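Chapter 7
Drawers

What's in this chapter
7.1 Before there were drawers
7.2 The parts of a drawer
7.3 Why drawers stick
7.4 Runners, from waxed wood to ball bearings
7.5 Pulls and knobs
7.6 Project: a two-drawer bedside cabinet

Words to know: carcass, runner, kicker, drawer front, false front, racking, full extension, stop, reveal

My first real job in furniture was at a repair shop in Wodham, up a flight of stairs over a bakery, and I spent most of it on drawers. I had pictured myself turning table legs and carving things. What came through the door, day after day, was a dresser somebody's aunt had left them and a person on the other end of it saying "the second one down won't open." I fixed 278 drawers in my first year. I know the number from the job book, where my boss, Helmi Harju, made me write every one of them down with a word or two on what was wrong. "Swollen." "Bottom fell out." "Full of nails, nothing wrong with it." (That last one comes up more than you'd think!)

I've been fond of drawers ever since, and I hope by the end of this chapter you will be too, or that you'll at least stop yanking them.

If you've worked through Chapters 5 and 6 you already know how to make a box that holds together and how to hang a door on it. A door swings on two fixed points and stays where you put it. A drawer has to slide all the way out of its home and back in again, carrying a load that changes every time someone buys socks, and it has to do this in a gap you could barely get a playing card into. It's a box moving inside another box, so every mistake you made in either box is going to show up right there in your hand when you pull.

7.1 Before there were drawers

For a very long time most households kept their things in chests. A chest is wonderful to build and miserable to live with. You lift the lid, and whatever you want is on the bottom, under the blankets. People put up with this for centuries, and you can still see the little fixes they came up with: a shallow tray hung near the top at one end for candles and small stuff, or a loose board to keep the linens away from the tools.

At some point, makers began fitting a drawer or two underneath the chest part, down near the floor. The name for this in-between piece is a mule chest, and there's a lovely battered oak one in the town museum at Surnstead that I make my students go and lie on the floor next to. The staff are used to us. From down there you can see that each drawer runs on a strip of wood let into a groove in its side, which is called side-hung, and that the strip has worn into a shallow curve from all that pulling. Whoever owned it used the left drawer a lot more than the right.

From there the drawers more or less took over. One became two, two became a stack, and the lid and the deep box under it gave way altogether. Since then we've had tall chests, low chests, desks with a dozen tiny compartments for letters, map cases, tool cabinets, spool cabinets, and all the painted and molded pieces made for kids' rooms and bathroom counters. 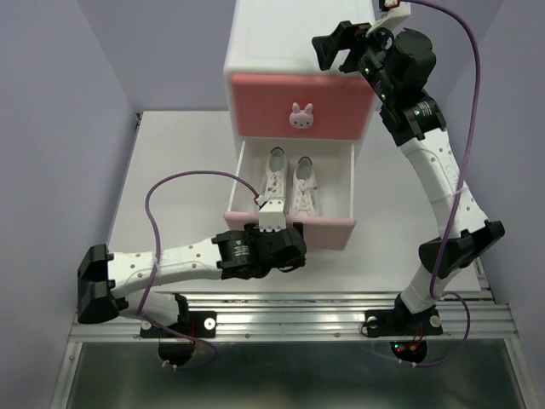
The reason the stack won out is that it lets you see one layer at a time. A drawer is really a shelf that comes to you. Keep that in mind when you get to the design questions at the end of the chapter, where I ask you how deep a drawer should be. Students nearly always make them too deep, and then they've built a chest again, only this time it's stuck inside a cabinet and has no lid.

7.2 The parts of a drawer

We need some names before we go any further. I'll go from the outside in.

The carcass is the case the drawer lives in. It's a grim word and I'm sorry about it, but everyone in the trade uses it and you'll sound odd if you don't.

The drawer front is the part that faces the room. Sometimes it is a working piece of the box, joined straight to the sides, and sometimes it's a separate panel screwed on from behind. In the second case we call it a false front. I learned on the first kind and build mostly the second kind now, for the plain reason that I can shift a false front a hair to the left after everything else is done.

The sides, back, and bottom make up the rest of the box. The bottom usually floats in a groove, and in solid wood it must be free to move – more on that in 7.3.

Runners are what the drawer slides on. Kickers are what it slides under, and they keep it from tipping down as you pull it out. Beginners forget the kickers. I forgot them on the first chest I ever made for money, and the customer, a very patient woman, held each drawer up with her knee for a month before she called me.

A stop is whatever keeps the drawer from going in too far, or from coming out and landing on your foot. A small block of wood glued in the right spot will do fine.

The reveal is the thin line of space, or of carcass, that you see around the drawer front. Your eye is terribly good at judging this line. You can be off by a surprising amount on the inside of a piece and get away with it, but a reveal that's fatter on one side will bother people who have never held a chisel, and they won't be able to tell you what's bothering them.

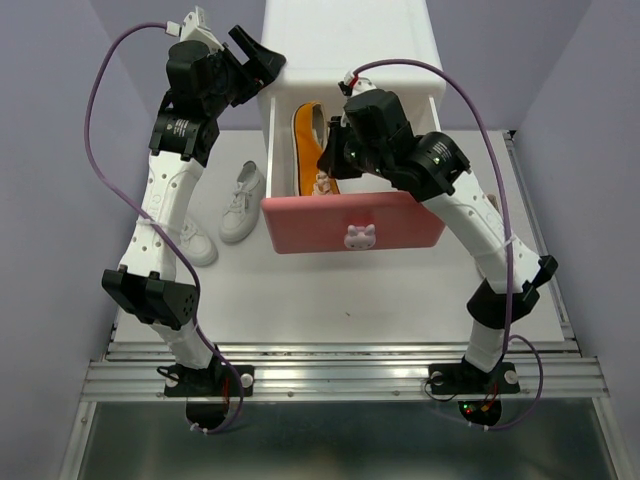 Figure 7.1 White drawer cabinet between two lavender walls.

7.3 Why drawers stick

Get a drawer in your own home that sticks (you have one) and try a little test before you read on. Pull it with one hand, way over at the left end. Then pull it with one hand at the right end. Then use both hands, evenly. If it jams with one hand and runs with two, you've met racking.

Racking happens when the drawer turns slightly in its opening, so that one front corner and the opposite back corner press against the carcass. The harder you pull, the harder they press. Wide, shallow drawers are the worst for it. A drawer that's longer from front to back than it is wide hardly racks at all, and if your design lets you choose, choose that.

The other big cause is weather. Solid wood takes in moisture and swells across the grain, so a tall drawer side that fit beautifully in winter may be tight by June. Helmi had a rule that any drawer brought in during a damp spell had to sit in the shop for a while before anyone was allowed to plane it. I broke that rule once. I took a generous shaving off both sides of a sewing cabinet drawer, and when the heat came on that fall it rattled like a tray of forks. You can always take wood off later. Putting it back is a bad afternoon.

Then there's plain dirt, and worn runners, and the spoon handle that has popped up at the back and caught on the rail. Check for the spoon first.

A friend of mine, Serena Testa, used to test drawers for a small furniture maker called Hakala. Her bench had a motor and a crank that pulled one drawer open and pushed it shut, 20 pounds of sandbags inside, for 3,000 trips. She told me the noise was the useful part. Long before a runner failed it changed its tune, and she'd hear it from the next room and go over with a flashlight. I've listened to drawers ever since, and I'd like you to start as well. A good wooden one makes a soft, even hush, and there's a little puff of air as it closes.

Try it yourself 7A

Pick three drawers in three different rooms. For each one, write down:

What it slides on, as far as you can tell without taking it apart
How far it opens before it tips or stops
Whether it racks when pulled from one end
What it sounds like

Take the emptiest of the three, rub a stub of candle along whatever surfaces touch, and write a new line for it. Keep your notes. We'll use them in 7.4, where we look at the wooden runners from the old Relley workshop and set them beside a modern steel pair rated for 200 pounds.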